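Fixing a Board to a Table with Masking Tape

Guidance for users of the Skuleo craft room

Boards used for drawing, cutting out and model making should be fixed down before work begins. Masking tape holds well enough for light work and will not normally harm a wooden table, provided that it is removed on the same day.

Before you start

Wipe the table and the underside of the board with a dry cloth. Tape does not stick well to dust or to fresh polish. Tables treated with oil or wax should be left for a full day before any tape is applied.

Step 1. Position the board

Lay the board flat and turn it to a comfortable angle. It need not be square to the table edge.

Step 2. Tape the far corners

Tear the tape by hand into short pieces. Place the first piece over the corner, so that part of it lies on the board and part on the wood. Where a corner is likely to be pulled, add a further strip running outwards across the table. Torn ends are acceptable – neatness is not required. 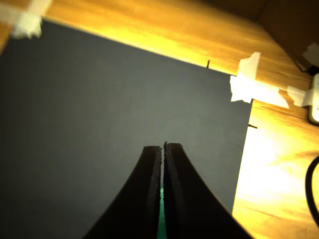 Step 3. Tape the near corners

Smooth the board towards you with the flat of the hand and fix the remaining 2 corners in the same way. Keep the tape clear of the working area.

Step 4. Remove the tape

Peel each piece back slowly and low to the surface. Any residue should be reported to Maricel Malabanan in Room 222. Solvents must not be used on the tables.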